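Flevley open afternoon — notes typed up on the train

Went over to Flevley on Wednesday, 19 August 2020, for the Okafor open afternoon. Promised a few of you a write-up so this is it, rough as it comes. Signal keeps dropping between stations.

Getting there: train to Trullville, then the 64 bus, then a walk along a road with no pavement. Allow longer than the website says. Sign-in desk, lanyard, hand gel, off you go. Groups of 14, ours set off late as half of them were still in the car park.

Main question I went with, same one I ask everywhere — can any of these things do a proper chore yet? Start to finish, no one hovering.

Floor cleaning first. Yes, more or less. The big scrubber does the corridor on its own overnight and has done since February. Goes round a wet floor sign, goes round a person, stops for a trailing cable and sulks till someone comes. Edges still get done with a mop. I asked how often someone has to come and was told "less than it was". Fine.

Then Fikska, the one in all their leaflets. One arm on a wheeled base, meant for canteens and break rooms. Three jobs shown.

Wiping a table: good. Slow, but it went right up to the corners and overlapped its strokes properly. Missed a dried ring of coffee, went over it twice, left it.

Clearing cups: got most. Picks up an empty mug no trouble. Anything half full they'd rather it didn't, and the chap running it moved one out of the way before we started, which I noticed and wrote down. Bottles lying on their side are "coming".

Chairs: no. This was the bit I wanted to see. Tucking a chair in or pulling one out sounds like nothing. Fikska got hold of the back, pulled from one side, and the whole thing swung round and caught the table leg. Second go it pushed instead and the chair juddered along and stopped. Third go they called it off.

Oi-ling Chang took the questions after and was very straight with us. Her view is that the chair is harder than the mug by a long way. You don't lift it, you drag it, so the floor matters as much as the grip. Tile is one thing, carpet another, and every chair has its own idea of where the weight sits. A person takes it by the top on both sides, leans back, steps back and keeps it straight without thinking. One arm can't do that. Two arms could, but then the base has to move backwards at the same speed as the hands, and that is where they are now.

Somebody asked about upholstered chairs. Soft backs squash, so the gripper reads the squeeze wrong. Hard plastic stackers are easier. Shame, as hardly anyone wants to sit on those for a whole lunch.

Edmund Kaczmarczyk (runs the canteen side, not an engineer, best speaker of the day) said he'd take a machine that did chairs over one that did tables. His lot pull out every chair before the floor gets cleaned and push them all back after. Wiping is the quick part. He counted chair moves for one week as a favour to the team and got 1,698. Backs and wrists, he said — thats where his sick days come from.

So the scrubber still needs a person in front of it shifting furniture. Bit of a gap in the plan, and they know it.

Tea was decent, biscuits ran out. Skipped the warehouse talk to get the bus. If you go next time do the Fikska slot first, it gets crowded, and stand on the left or you'll see nothing but the safety screen. Also ask about price, I forgot too and nobody in our group did.

Will add the handouts when I've found a scaner.

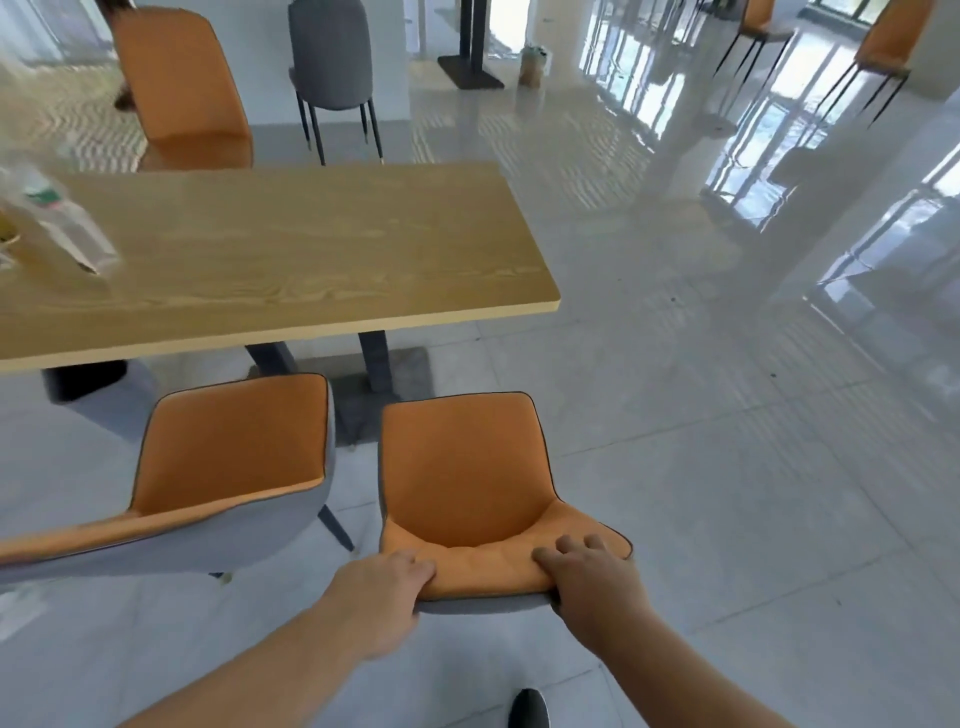 Pulling a chair out, both hands on the top of the back.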